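Ticket 2438: Right arm drops out during two-arm towel fold
Project: Nilholm student build, cell 2
Opened by: Rajitha Sikder
Assigned to: Esko Peltonen
Status: Open, workaround in place
Priority: High (blocks the Friday run)

Summary

Right arm loses communication partway through the fold routine. Controller reports a bus timeout, then all joints on that arm go to hold. Left arm keeps its last command and stops when the supervisor script notices the mismatch. No collision so far. Started after the cables were re-routed in March.

Steps to reproduce

1. Power on both arms, wait for the ready state.
2. Load fold_towel from the Miah task folder.
3. Run at full speed. The fault shows up between the grasp and the first lift, usually with the right wrist rolled outward.
4. Error on console: code 2012, bus timeout, right side. Left side reports nothing.

Expected: fold completes and both arms return to rest.
Result: right arm in hold, script exits.

Log

Entry 1, Rajitha
Fault on the second attempt after a cold start. Restarted the controller and ran again, same fault at the same place in the routine. Swapped the two USB leads at the PC end. Error stayed with the right arm, so I don't think it is the port or the lead.

Entry 2, Rajitha
Ran the right arm alone with the towel removed. Six cycles, no fault. Ran it again with the wrist roll forced to the outward limit and got the timeout on the first cycle. Posting this before I touch anything else.

Entry 3, Esko
Please don't change firmware yet. The joint IDs on that arm were set by last year's team and the only record is a text file on the Urham laptop. I have copied the file to the shared drive under cell2/config. If a joint has to be replaced, set the ID from that file before it goes on the chain.

Supply voltage checked at the base under load on both sides. No difference worth noting. Power is not the first suspect.

Entry 4, Rajitha
Checked cable routing with both arms brought in over the towel. The purple cable on the right arm stands up in a high arch above the gripper before it comes down to the white link. The rest is clipped along the link and goes around the outer side of the black joint to the base. My guess is that the free section pulls on the wrist connector when the roll joint turns out, but I can't see the connector move from outside.
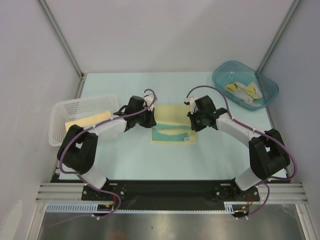 Entry 5, Esko
Agree that the connector is the likely fault. Two things to try, in this order:

a) With the arm powered and in hold, flex the cable by hand close to the wrist connector and watch the bus counter. Keep the other hand off the arm. E-stop within reach of a second person.
b) If the counter jumps, power down, reseat the connector, and repeat.

Do not add clips to the free section until (a) is done. If the slack changes first, we lose the comparison.

Entry 6, Rajitha
(a) done. Counter jumps when the cable is pulled toward the base. Nothing when it is pushed the other way.
(b) done. Reseated. Counter is better but still picks up errors with a firm pull. The latch on the plug feels loose compared with the spare.

Entry 7, Esko
Replace the cable. There is one finished spare in the drawer marked Sukasside; run a continuity check on it first. Leave enough slack for full wrist roll in both directions and fix the first clip on the link, not on the gripper bracket. The old cable goes in the bag with this ticket number on it — it should not go back in the drawer.

Workaround

Right wrist roll is limited in software to the inward half of its range, speed at 5 percent for the first lift. The fold runs to the end with these settings but takes too long to score under the class rules. Limits are in cell2/config/limits_temp. Remove the file after the cable swap.

Remaining

Cable swap: Rajitha
Continuity check on spare: Rajitha
Repeat the forced-roll test at full speed: Esko
Update the routing note in the build manual: unassigned

Ticket stays open until the forced-roll test passes with the temporary limits removed.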